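Home Posts Allotment Reading list Contact

Search this blog Go

Learning to read a bus timetable again

4 min read

I gave up the car in February. It had failed its test on the brakes and the rear suspension, and the garage wanted more than I had paid for it. I thought I would go without for a month and then see. The month has passed and I haven't looked at any adverts.

I last used buses properly when I was at college, and then there was one bus and it went where I was going. Now I have the 41 and the 62. The 41 stops at the end of my road and takes the long way round by the hospital. The 62 is quicker but I have to walk up to the church for it, and the hill is steep enough that I arrive at the top with my coat undone.

For the first week I used the app. It told me a bus was due, then that it was due again, and then it took it off the list. After that I picked up the paper timetable from the library and have used it ever since. The notes at the bottom are the hard part. A small "s" means school days only. A small "h" means the bus goes through the hospital grounds, and I found that out by sitting on one while it went through the hospital grounds.

Torben Hagedorn has been taking the 62 to work for years and gave me some advice. Sit on the left in the morning because the sun is on the right. Don't sit over the back wheel. If the driver has the engine off at the church, there is time to go into the shop. All of this has been correct so far.

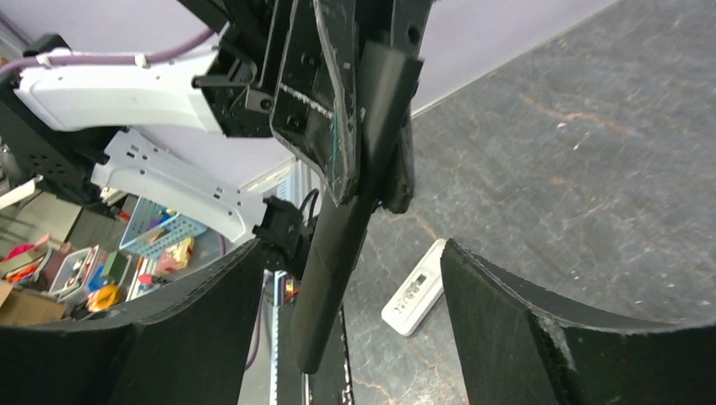
Black rod, white arm, purple cable.

The shopping has changed more than the travelling. With a car I did one big shop and filled the boot. Now I buy what I can carry, so I go more often and buy less. Potatoes are the problem. I bought a large bag out of habit in the second week and had to put it down at every lamp post. I now get the small bag, which costs more per kilo and annoys me each time. Cat litter I have delivered.

I have also started reading again. The 41 takes long enough for a chapter if the chapters are short. I finished a detective novel that had been by the bed since the summer, and I'm partway through a history of canals that Uwe Ostermann lent me. It is a heavy book for a bag and I think he would like it back.

Evenings are the weak point. The last 62 leaves town before nine, so anything that finishes later means the 41 or a lift. I went to Knut Hollmann's birthday meal and had to leave before the pudding. He wrapped a piece up for me in foil and I ate it at the bus stop, next to a man who was eating chips. The 41 came on time.

I have kept a note of what I've spent on fares, and so far it comes to less than the insurance did. I haven't added in the one taxi, when it was raining hard and I had a lamp to carry.

The timetable changes at Easter. There is a notice up at the church stop but someone has stuck a poster for a lost tortoise over the part with the times on it, so I'll have to ask at the library.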